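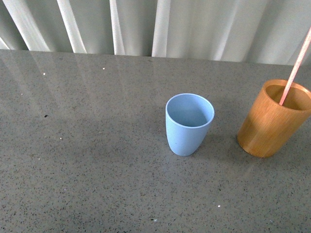
値札を書き写すだけでお金がもらえるなんて、ずいぶんいい仕事だね、とライチン・チューは言った。しかも店の人は怒らないんでしょ、と。

怒るよ、とわたしは答えた。怒る人は怒る。バークカムの魚屋なんか、わたしが手帳を出しただけで氷をかきまぜる音が大きくなるんだから。

でもまあ、いい仕事なのは本当だ。物価調査員というのは、月の決まった週に決まった店を回って、決まった品物の値段を書いてくる人のことで、わたしはバークカムの受け持ちをもう四年やっている。手当は月に2000クラウン。暮らせる額じゃないけれど、午前中は翻訳をして午後だけ歩く人間にはちょうどいい。歩くのは好きだし、他人の買い物かごをのぞくのも(小さい声で言うけど)かなり好きだ。

書いた数字はプラーホルムの本局に送る。本局ではアウスディス・ブロンダルという人がそれを受け取って、よその町の数字と混ぜて、重みをつけて、ひと月たつと「前年同月比」になって新聞に出る。新聞に出たときには、わたしのじゃがいもはもうどこにもいない。混ざっちゃってるから。それでもわたしは毎回、このなかにうちのじゃがいもがいるんだなあと思って読む。イーチュン、あんた変だよ、とライチンには言われている。

問題のオートミールは、調査票の十七行目にある。「プリンサイド印、または同等品、一キロ」。これを見るのは坂の上のチアンさんの店と決まっていて、チアンさんは問屋から大袋で仕入れたのを、自分で茶色い紙袋に量って詰めて、口を二回折って、鉛筆で「一キロ」と書く。値段は700クラウン。去年も700、おととしも700だった。

これがどんなにすごいことか、ちょっと説明させてほしい。この二年でバターは目もあてられないことになったし、卵は調査票の欄からはみ出しそうになったし、ブラックウッドの大きなスーパーではオートミールだって三回値札が替わった。それなのに坂の上だけ700。わたしは毎月、十七行目に同じ数字を書きながら、ちょっと誇らしかった。自分の手柄でもないのに。

で、一月のことだ。本局から手紙が来た。アウスディスさんの手紙はいつも短くて、このときも三行しかなかった。十七行目の価格が長期にわたって不変であるため、内容量を実測のうえ報告されたい。秤は貴調査員の私物で可。以上。

私物で可、っていうのが本局らしいよね。

わたしは一袋買って(経費は出ない)、うちの台所で量った。まず袋ごと載せて、それから中身をボウルに全部あけて、空の袋だけ量って引いた。

966グラム。

もう一回やった。966グラム。ボウルを替えてもやった。秤の電池まで替えた。966。

わたしはしばらく台所の椅子に座って、それからとりあえず、そのオートミールでお粥を炊いた。考えごとをするときはなにか火にかけておきたいたちなんです。

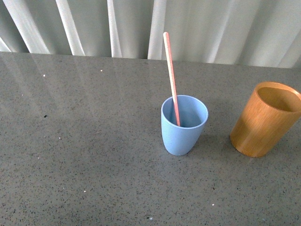

二 千グラムの分銅

報告すればいいだけの話だった。十七行目、価格700、内容量966、備考欄に「減量による実質値上げ」と書く。業界ではよくあることだ。チョコレートは薄くなるし、ビスケットは箱の中で妙にゆったり座るようになる。値札は動かさないで中身だけ動かすというやつで、大きな会社がみんなやっていることを、坂の上の店がやったってべつに驚くことじゃない。

驚くことじゃないのに、わたしは二日も驚いていた。

だって鉛筆で「一キロ」と書いてあるのだ。大きな会社は少なくとも、小さい字で正しい数字を刷る。読まないほうが悪いみたいな顔はしているけど、うそは刷っていない。チアンさんのは、うそじゃないか。そう思うと腹が立って、腹が立つと今度は、チアンさんが前にうちの母の荷物を坂の下まで持ってくれたことなんかを思い出して、よけいに腹が立った。

ライチンに話したら、彼女は電話の向こうでなにかをぽりぽり食べながら、その秤は合ってるの、と言った。

合ってるよ。

誰が決めたの。

それでわたしは、次の日バスに乗ってブラックウッドの計量所まで行った。往復で半日つぶれた。計量所というのは役場の裏にある小さい部屋で、窓口の人に私物の秤なんですけどと言うと、どうぞどうぞと機嫌よく千グラムの分銅を載せてくれた。数字はぴたりと1000になった。よい秤ですね、と窓口の人は言った。わたしはこんなにうれしくない褒め言葉を初めて聞いた。

帰りがけに、だめでもともとで、その分銅は借りられるんですかと聞いてみた。借りられた。保証金を置いて、書類を二枚書いて、布に包まれたのを渡された。かばんに入れると肩にくる。千グラムって、牛乳だと思えばなんでもないのに、分銅だと思うとほんとうに重い。

翌日の夕方、客のいない時間をねらって坂をのぼった。

「調査の週じゃないだろう」とチアンさんは言った。

「ちょっと別のことで」

「また本局か」

「まあ、本局といえば本局です」

遠回しに話すのが下手なので、わたしは布をほどいて、分銅を出して、おたくの秤に載せてみてもいいですかと聞いた。チアンさんは分銅を見て、わたしを見て、それから前掛けで手をふいた。長いことふいていた。怒られるんだろうなと思った。魚屋なら氷どころか魚が飛んでくるところだ。

ところがチアンさんは、わたしの手から分銅を取って自分で載せた。

針は、千をすぎて、もうすこし先で止まった。

二人とも黙って見ていた。チアンさんは分銅をおろして、針が零にもどるのを待って、もう一度載せた。針はさっきと同じところまで行った。秤は先代からのもので、緑の塗りがはげて、皿のふちが薄くなっている。わたしが子どものころは飴をこれで量っていた。

「重く出るのか」とチアンさんは言った。

「重く出ますね」

「じゃあ、軽く売ってたのか」

わたしは返事ができなかった。チアンさんは椅子を引きよせて座ると、いつからだろうな、と言った。わたしに聞いているんじゃないのはわかった。 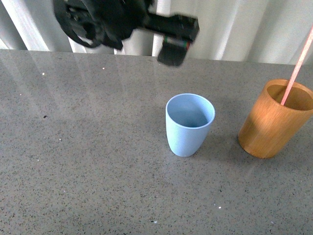

灰色の台と白いカーテン

三 みんなの計算

黙っていれば済んだかもしれない。わたしは調査員で、検査員じゃない。店の秤を直させる権限なんてないし、本局だって知りたいのは十七行目の数字だけだ。新しい秤を買って、来月から千グラムにして、備考欄に「内容量是正」とでも書いておけば、プラーホルムの誰も坂の上のことなんか思い出さない。

チアンさんは次の朝、店の戸に紙を貼った。

「当店の秤に狂いがありました。一キロの品は九百六十六グラムでした。お買い上げの方には差額を返します。カムワー・チアン」

これを見たとき、わたしは坂の途中でうわあと声を出した。返しますって、いつから狂っていたかもわからないのに!

最初に来たのはシュエさんだった。ウェンシュン・シュエという人は週に一袋のオートミールを、それはもう時計みたいに買う人で、しかも計算が速い。一袋で足りないのが三十四グラム、値段にすると二十四クラウンに少し欠ける、それが毎週だから一年と七か月で2000クラウン、と紙に書いて持ってきた。なんで一年と七か月なのかと聞いたら、切りがいいからだと言う。

「もっと前からかもしれんが、それはまあ、いい」

いい、の言い方がとても寛大で、わたしはつい笑いそうになった。チアンさんは笑わずに、引き出しから数えて出した。

そのあとはもう、いろいろだった。豆を買っていた人、小麦粉の人、釘を量り売りで買っていた人(釘!)。うちは砂糖だけだからいいよと言って、いいよと言いながら戸口に立っている人。何年ぶりかで顔を見るような人まで坂をのぼってきて、わたしは覚えているかと聞き、チアンさんは覚えていると答えて、払った。

わたしは調査でもないのに毎日見に行った。責任を感じて、と言えば聞こえはいいけれど、半分は気になってしかたなかったのだ。チアンさんは帳面をつけていた。名前と、品物と、本人の言うとおりの年数。証拠はひとつも求めなかった。

「そんなに払って、だいじょうぶなんですか」とうとう聞いた。

「だいじょうぶじゃないな」

「言われたとおりに払わなくてもいいと思うんですけど」

「秤が狂ってたんだから、ほかに何で量るんだ」

言い返せなかった。いまでもうまく言い返せない。

そこへもってきて、新しい秤の話がある。検定つきのちゃんとしたのは高いのだ。わたしは品物の値段なら詳しいつもりだったけど、秤は調査票にない。カタログを見てチアンさんが眉を上げ、わたしものぞきこんで眉を上げた。しかたがないので計量所の分銅をもうしばらく借りることにして、先代の秤で、針が分銅と同じところに来るまで入れる、というやり方で売ることになった。毎朝いちばんに分銅を載せて、針の止まったところに、ガラスの上から赤鉛筆でしるしをつける。夕方に消して、また朝つける。

値段は700のままだった。

わたしはそこで、やっと気がついたことがある。おなじ700で中身が三十四グラム増えたのだから、これは値下げだ。この町で、この冬に、値下げ。調査員になって四年、備考欄に「実質値下げ」と書いたことは一度もない。そもそもどう書くのかも知らなかった。手引きの索引を「ね」で引いても「値上げ」しかなくて、結局アウスディスさんに電話した。

手紙の短い人は電話も短いかと思ったら、これが長かった。わたしは最初から全部しゃべってしまったのだ。分銅のことも、釘のことも、シュエさんの一年と七か月のことも。向こうはときどき、ええ、とだけ言った。プラーホルムは雪だったらしくて、受話器の奥で誰かが靴を踏みならす音がした。

「つまり」とアウスディスさんは最後に言った。「過去の分も、実際には700ではなかったということになりますね」

「そうなんです。千グラムに直したら、もうちょっと高かったことになります」

「でも、いつからかは、わからない」

「わかりません」

「本人の申告では」

「人によって違います」

長い間があった。過去の数字を直すとなると、バークカムの十七行目だけでは済まない。混ぜたあとの数字も、理屈のうえでは、小数点のずっと下のほうで動く。新聞に出たあれが、動く。わたしは受話器を握って、自分がとんでもないことを言ってしまったような、ちょっとわくわくするような、へんな気持ちでいた。

「その店主の方の帳面は」とアウスディスさんは言った。「見せていただけるものでしょうか」 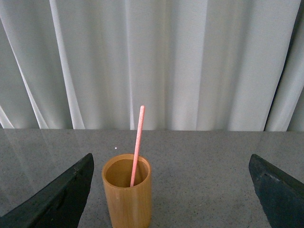 カーテンのひだ

四 帳面

アウスディスさんは次の週にほんとうに来た。バスを二本乗りついで、思っていたよりずっと小柄な人で、耳まで隠れる帽子をかぶっていた。坂の上まで案内すると、チアンさんはなんにも言わずに帳面を出して、お茶を出して、わたしには飴を出した。わたしをいくつだと思っているんだろう。

アウスディスさんは帳面を一枚ずつめくった。そうして、ここから先は額が跳ねますね、と指で押さえた。紙を貼って四日目からだった。みんなの年数がそこから急に長くなっている。シュエさんが2000もらったという話が下の通りまで行きわたった日だ。

「インフレーションです」とアウスディスさんは言った。ものすごくまじめな顔で。

チアンさんが声を立てて笑った。一月になってから初めて聞いた気がする。わたしも笑ったけれど、アウスディスさんは笑われるとは思っていなかったらしくて、いえ、申告額の、と説明しかけてやめて、お茶を飲んだ。

過去の数字は結局、直らなかった。始まりの時期が特定できないので改定の対象としない、と後で手紙が来た。二行だった。そのかわり一月分からは調査票が新しくなって、量り売りの品には「実測重量」という欄がついた。全部の町にだ。よその調査員からはたぶん恨まれている。袋を開けて、あけて、引いて、の手間が毎月なんだから。わたしだって面倒くさい。

シュエさんのことも書いておかないといけない。二月に入ったころ、店で並んでいたら、前にいたシュエさんが代金を二袋分置いて一袋だけ持って帰ろうとした。チアンさんが呼びとめると、計算を間違えていた、と言う。旅行に行っていたひと月分を引くのを忘れていたんだそうだ。チアンさんは、うちは言われたとおりに払ったんだから、と受けとらない。シュエさんは、わたしが間違えたんだから、と引っこめない。お金は台の上で行ったり来たりして、うしろにはもう二人並んでいて、わたしは小麦粉を抱えたまま、どっちでもいいから早くしてほしかった。

最後はチアンさんが、じゃあもう一袋持っていってくれと言って、紙袋に量りはじめた。針が赤いしるしのところへ寄っていって、しるしの上で止まって、チアンさんはそこへもうひとつまみ足した。

それは多いです、とわたしは言った。

「書くなよ」とチアンさんは言った。

実測重量の欄は一袋につきひとつで、わたしが量るのは自分の買った分だけだ。だからシュエさんのは書いていない。

2025年11月5日 文・イーチュン・シウ

トップ 新着 短編 連載 作者一覧 お便り

お問い合わせはお便りのページから © バークカム短編室 ページの先頭へ戻る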